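5. 두피 관리기 Skornelent 사용하기

본 장에서는 Skornelent 본체를 처음 사용할 때의 준비와 기본 사용 순서를 설명합니다. 충전 방법은 앞 장을, 오류 표시등은 6장을 참조하십시오.

5.1 사용 전 확인

다음에 해당하는 경우 먼저 담당 의사와 상의하십시오.
- 원형 탈모 등으로 진료를 받고 있거나 두피에 바르는 약을 처방받은 경우
- 두피에 상처, 물집, 진물이 있는 경우
- 최근 모발 이식을 받은 경우

주의: 본 제품은 의료기기가 아닙니다. 탈모의 진단이나 치료 목적으로 사용하지 마십시오.

5.2 세정액 준비

1. 손을 씻고 물기를 닦습니다.
2. 계량컵에 미지근한 물 500 ml를 받습니다.
3. Zamimitz 세정 분말 2포를 넣고 완전히 녹을 때까지 젓습니다.
4. 세정액을 본체 물통에 붓습니다. 최대선을 넘기지 마십시오.
5. 물통 뚜껑을 시계 방향으로 돌려 잠급니다.

참고: 만든 세정액은 당일에 사용하고 남은 양은 버리십시오. 다른 샴푸나 오일을 섞으면 노즐이 막힐 수 있습니다.

5.3 브러시 헤드 끼우기

헤드는 두 종류입니다. 모발이 남아 있는 부위에는 Hirvonen 헤드를, 모발이 없거나 아주 짧은 부위에는 Dretel 헤드를 사용합니다. 교체할 때는 반드시 전원을 끄십시오. 헤드의 홈을 본체 표시선에 맞춘 뒤 딸깍 소리가 날 때까지 누릅니다. 분리할 때는 옆면 버튼을 누른 채 위로 당깁니다.

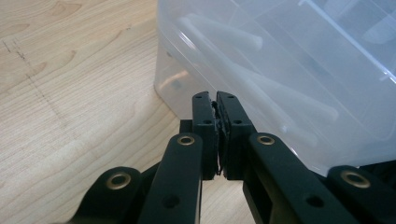 그림 5-1. 밝은색 나무 탁자와 반투명 플라스틱 보관함

사용하지 않는 헤드는 물기를 말린 후 뚜껑이 있는 통에 보관하십시오. 젖은 채로 넣으면 냄새가 나거나 곰팡이가 생길 수 있습니다. 욕실 선반처럼 습기가 많은 곳은 피합니다.

5.4 두피 세정

1. 모발이 있으면 굵은 빗으로 엉킨 곳을 풉니다. 가발이나 부분 가발, 접착 테이프는 모두 제거합니다.
2. 전원 버튼을 2초간 눌러 켭니다. 처음에는 약 모드로 시작됩니다.
3. 헤드를 두피에 가볍게 대고 이마 쪽에서 정수리 쪽으로 천천히 움직입니다.
4. 옆머리와 뒷머리도 같은 방법으로 진행합니다. 한 곳에 오래 머무르지 마십시오.
5. 6분이 지나면 전원이 자동으로 꺼집니다. 같은 날 다시 사용하지 마십시오.
6. 깨끗한 물로 두피를 헹구고 수건으로 눌러 닦습니다.

경고: 눈썹과 속눈썹 부위에는 사용하지 마십시오. 세정액이 눈에 들어가면 즉시 흐르는 물로 씻어 내고, 통증이 계속되면 진료를 받으십시오.

주의: 따가움이나 붉어짐이 나타나면 사용을 멈추고 두피를 헹굽니다. 증상이 다음 날까지 남아 있으면 사용을 재개하기 전에 의사와 상의하십시오.

5.5 사용 후 관리

1. 물통의 남은 세정액을 비웁니다.
2. 물통에 깨끗한 물을 채우고 세척 모드를 한 번 작동합니다.
3. 헤드를 분리하여 흐르는 물에 씻고 그늘에서 말립니다.
4. 본체는 마른 천으로 닦습니다. 본체를 물에 담그지 마십시오.

참고: 헤드는 개인별로 따로 사용하십시오. 브러시 끝이 휘거나 갈라지면 새 헤드로 교체합니다.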